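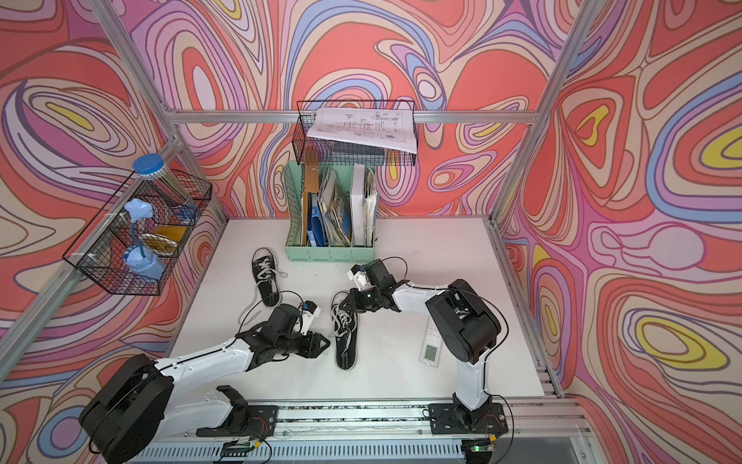 **Week 2 – pairs and laces (Tirkham short course, handout 3)**

I'd like us to spend the first half hour on shoes, so bring a pair with you. Trainers are best – any colour, any state.

Before you start, undo the laces right down to the last two eyelets. I always skip this at home and then wonder why my heels hurt!

1. Set the pair side by side, toes the same way.
2. Pull the tongue up and flatten it.
3. Lace from the toe, keeping both ends even.

Laces come in all sorts of lengths (I've got a drawer of 56 odd ones, don't ask). Spare ones are in the Erneo box by the door.

For next time: read page 31.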